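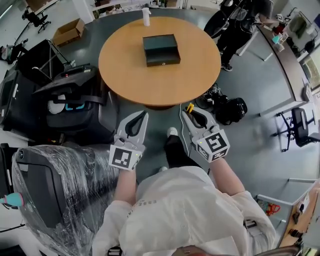
Coffee at home, and keeping the kit clean

Quick page this one, been meaning to put it up since January. Bits and pieces we get asked over the counter at Liltero, mostly by people who have bought a machine and gone off it by week three.

Beans
Buy small bags. A big bag is cheaper and then it sits there going flat. Keep them in the bag they came in, top rolled down, clip on, in a cupboard. Not the fridge. Freezer is fine if you split them into portions first and don't keep taking the same one in and out.

Grind just before you brew. If you've no grinder ask whoever sells you the beans, we do it free, only tell us what you brew with. Cafetiere is coarse, moka pot much finer.

Cafetiere
36 grams of coffee for the big 8 cup one, a bit less if you like it weak. Kettle off the boil, wait a minute, pour. Stir once. Lid on, leave it, press slowly. If the plunger fights you the grind is too fine. If it drops straight down, too coarse.

Don't leave the rest sitting on the grounds, it goes bitter. Pour it all into a flask or a warm jug.

Wash the mesh properly! Unscrew it, all of it, and scrub the discs with an old toothbrush. Grounds in the sink will block it sooner or later - knock them into the food waste first.

Moka pot
Water up to the valve, no higher. Fill the basket level, don't press it down. Low heat, lid open so you can watch, off as soon as it starts to splutter. Rinse with hot water and dry it straight away. Ours is a Skakon and the rubber ring goes hard after up to two years, so keep a spare in the draw.

Milk
Cold milk, cold jug. Stop when the jug is just too hot to hold. Wipe the steam wand the second you finish, then a quick blast to clear it. Dried on milk is horrible to shift - wrap a wet cloth round it for ten minutes and it'll come off. Oat milk, get a barista one, and shake it.

Descaling
We're hard water here so every 2 months for the Prastar machines, longer if yours is soft. Citric acid from the baking aisle does it, but check the booklet, some makers don't want you using it. Run it through, leave it half an hour, run it through again, then at least three tanks of clean water. Taste the last one. If its sharp, do another.

Kettle is the same, minus the booklet.

Tea stains in mugs
Bicarb on a damp cloth, rub, rinse. Teapots too. Careful on anything with gold on the rim.

Cups
Warm them. Splash from the kettle, swirl, tip out. Makes more difference than a new machine to be fair.

Spare rings and cafetiere meshes are on the shelf by the till, Oei glasses too while they last. Bring the old part in with you so we can match the size.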